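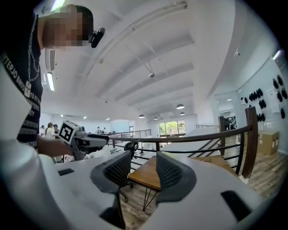

Home | Robotics | Student projects | Competitions | Talk | History

By Nuwan Weerasinghe
Last revised June 9, 2018

The Predero Project is a student robotics project in which participants record everyday handling tasks with hand-held grippers, then use the recordings to train a robot arm. It grew out of an evening class on robot control and is now run as a club with a yearly competition, the Brikus Round, held each April. The project is often described by its members as a cheap way to teach robots. How well that description holds up is disputed.

Background

The class covered motor control and basic computer vision, and its final assignment asked students to make an arm pick up a cup. Most groups failed. Several students argued that writing the motions by hand was the problem and that it would be easier to let people show the task. The club was formed the following term with parts supplied by Ernex, a small maker of printed components, which gave the students a discount and in return had its name put on the club's web page.

Equipment

A Predero gripper is a light plastic shell with two gray fingers that open and close. The fingers carry textured pads meant to stop objects from slipping. A cube with a square black-and-white marker can be mounted on top so that software can work out where the tool is and which way it is pointing. Members usually work in pairs, one gripper each, although the club's own guide allows a single person to use 2.

The guide says a new member can be trained in one session. Former members have questioned this. Recordings made by beginners tend to be jerky, and markers are easily hidden by a sleeve or by the other gripper. The guide's only advice on the matter is to "keep the cube in view," which leaves a good deal to the person holding it.

Recordings

The club's published collection holds 1,965 recordings. Of these, 258 are marked as checked by a second member. The rest are described as "usable," a word the documentation does not define. The most common tasks are folding a cloth, moving a cup, and sorting pens, and the same cup is used in nearly all of the cup recordings. Critics in the class pointed out that a robot trained on one cup may have learned very little about cups. The club replied that more objects would be added. No later version of the collection has been released.

Competition

In the Brikus Round, teams train an arm on their own recordings and then run it on a task announced that morning. The best team in the most recent round, Grasso, finished 57 percent of its attempts. The club's news page called this a breakthrough. The scoring rules, however, count an attempt as finished if the object is moved to the correct half of the table, whether or not it is upright, and they let a team restart the arm once without penalty. Grasso's own report was more modest and noted that the arm did poorly when the lighting changed.

No team has been asked to run another team's recordings, which would be a harder test of the claim that the data is useful outside the group that made it. A proposal to add such a test was put off.

Reception

Teachers connected with the class have generally praised the project for getting students to handle real equipment early. Claims about the robots themselves are less well supported. The comparison most often quoted, that shown tasks are learned faster than programmed ones, comes from a single term's work and sets experienced club members against first-time students. It has not been repeated.

See also: Robot control class; Brikus Round rules; Grasso (team)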